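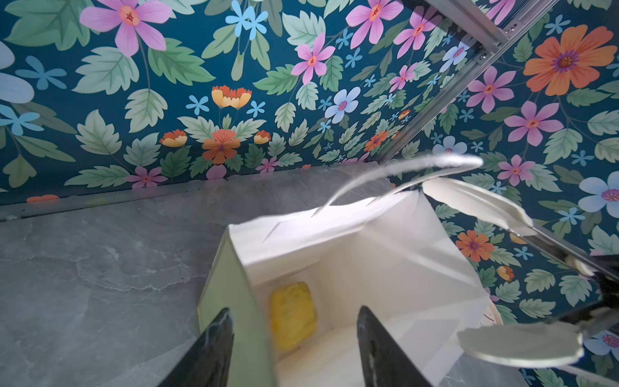

White paper bag, open, on a grey marble countertop.

How to put together a small anthology with your writing group

Mon 22 April

Last year our group in Chiba made its first printed book. We write in English, but for most of us it is a second or third language, so many things took longer than we planned. I was the editor. These are the steps I would follow again, with some changes.

Step 1: Agree on the limits first

Before anybody writes, decide the maximum length of one piece and the last day for sending it. We said up to 106 lines for a poem and eight pages for a story. Kiyoshi Sasaki sent eleven pages and I accepted them. Then two other members asked for the same, and I could not refuse. Please be more strict than me.

The theme can be wide. Ours was "the last train", and we received a ghost story, a recipe in verse and a very long quarrel between sisters.

Step 2: Collect everything in one format

Ask for a plain document with one font and no page numbers. The file name should have the surname and the title. I received nine files with the name "story final", and I opened the wrong one many times.

Step 3: Read without names

Give each piece a number and remove the author's name. Two people read each piece and write one short paragraph about it. Ayane Ishida and Rattana Ratanaporn read all the stories, and they disagreed on almost half of them. When that happens, ask a third reader and accept what he or she decides.

Step 4: Edit, then send it back

Correct spelling and grammar directly. For anything bigger, write a question in the margin and let the author answer. In a group of non-native writers this is a delicate matter. Some strange sentences are mistakes and some are the best thing on the page. I once "repaired" a line of Takumi Oshima's poem, and he was right to be angry.

Allow two weeks for answers.

Step 5: Decide the order

Print the first page of each piece and put the sheets on the floor. Start with something short. Do not put two sad stories together, and keep a strong one for the end. We moved our sheets for a whole evening.

Step 6: Make the pages

We used a small page size and a font that is easy to read. Our book came to 80 pages, including the title page and the notes on the authors. If your printer staples the book, the number of pages must divide by four. Ask about this early. We had 78, so we added a blank page and a list of thanks.

Step 7: Order one proof copy

Read the proof on paper, aloud if possible. I found two missing commas in my own story and one wrong title in the contents. After you approve the proof, do not change anything.

Step 8: Print and share

We ordered 48 copies. Each author received two and the others were sold at our reading in June. For a first book I think 40 is also enough, and you can order more later.

Our second anthology will be called Landosside. Members can send their pieces to me in the usual way, eight pages maximum.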